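## Seed packets in a drawer, and other small order

In June many of you wrote to us with the same question: where do you keep the seeds which are left over? For years my own answer was a paper bag in the kitchen, and every spring I bought marigolds again because I could not find the ones I had. So this month I write about drawers.

A stack of small plastic drawers is enough for most people. I like a bright color, yellow for example, because I see it at once among the pots and the soil bags. The seed packets should stand up in the drawer, with the flower picture to the front, like cards in an old library. Then you pull the drawer and you know what you have.
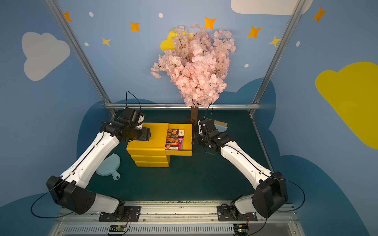

I keep flowers in the top drawer and vegetables lower down, where I go less often. If a packet is open, fold it two times and close it with a clip. Write the year on it - a soft pencil is better than a pen on shiny paper. Seeds older than 3 years I put together in one envelope and sow them all in a corner of the garden, without big hopes. Last spring this corner was prettier than the rest.

Please keep also a dustpan and a small brush near the drawers. Seeds fall out, this is normal, and marigold seeds are so light that they go everywhere. A small brush takes them from the table in one minute.

Our seed exchange at the Clarnow hall will be again in the afternoon, from two o'clock. Last time we had 70 packets on the table and most of them found a new home. Bring what you don't need, also half packets, but please with the name of the plant on them. Empty paper envelopes are available at the entrance, we have 100 of them.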